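Chore robots

From the Wekholm Household Encyclopedia, the chatty one, written by people who do their own dishes

A chore robot is any machine that's supposed to take a boring job off your hands at home or on the shop floor, and if you count the dishwasher (I do, my editor doesn't) then we've had them for ages. What most people mean when they ask me about it, though, is an arm or a thing on wheels that picks up whatever is lying around and puts it where it belongs. Can you have one yet? Sort of! It depends a lot on what's lying around and how much of your Saturday you're willing to give up.

I got into this subject through my day job at Praris, where we pack replacement parts for kitchen scales, and where a Corura arm has been moving trays from a belt to a rack since before I started. It's a wonderful worker. The trays are all alike and they always come from the same side, and it moved 184 of them on the day I first sat down and watched it properly. Then someone left a sweater on the belt and the whole line stood still until lunch.

A desk is a lot more like the sweater than the trays. 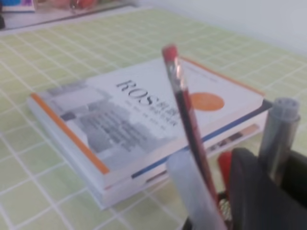

Tidying is hard for a machine because so little of it is written down anywhere. I know that pens go in the cup and that a book with a bookmark in it stays out, but I've never had to say so, and my husband follows a different set of rules that I only find out about when I break them. An arm has to be given some version of all that, either as instructions or as lots and lots of demonstrations, and then it still has to get hold of the thing. Pens are mean little objects for this. They roll, they lean on each other, and once they're standing in a cup you have to take the one you want without dragging its neighbor along. Books are bad in another way, flat and heavy, with no edge to get under when they're lying square on a table.

People working on this tend to talk about two separate problems, seeing and grasping, and I used to think the seeing was the hard one. Ingegerd Åberg set me straight over a very long coffee. Her view is that a camera close to the fingers sees the last inch nicely and loses the rest of the room, a camera off to the side does the opposite, and you want both, but that plenty of perfectly well-seen objects still end up on the floor because the fingers came in at a silly angle.

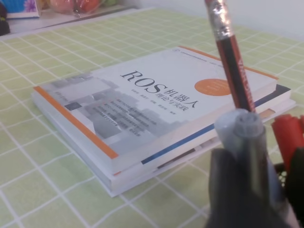 Page 71

So where are we, job by job? Vacuuming a flat floor is fine, as long as you pick up the socks first. Mowing is fine on a plain lawn. Folding laundry I've seen done, slowly, with towels, and I have never seen it done with a fitted sheet (I can't do those either). Loading a dishwasher is getting there in labs and nowhere near my kitchen. Clearing a table of mixed stuff, the mail and the pens and whatever the kids had, falls somewhere in the middle. On the shop floor things are much further along, mainly for work where the parts arrive the same way every time, and I'd put bin picking, with parts heaped any old way in a box, as the job that has improved most in the years I've been paying attention.

The timing question is where everybody gets excited. A speaker at the Duangkaew trade fair last June promised us a machine that would do a whole household's chores by 2055, which got a big round of applause. I clapped too! I'd settle for one that could do 10 minutes of desk tidying without me hovering next to it.

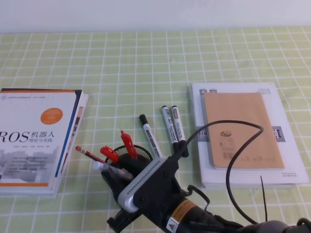

Grímur Mikkelsen wrote in to say that I'm far too hard on the slow ones. If the arm takes an hour over a job I'd finish in two minutes, he says, but does it while I'm at work, then the hour costs me nothing and I should stop standing there with a watch. He'd rather have slow and gentle than quick and a broken mug.

I think he's right about the mug. My trouble is with the part where I'm at work, as I wouldn't leave any arm I've met so far alone with my things, and the setup before each job still takes a person who knows what they're doing. For more on grippers, see the entry on hands, and for the sweater business, see belts and conveyors.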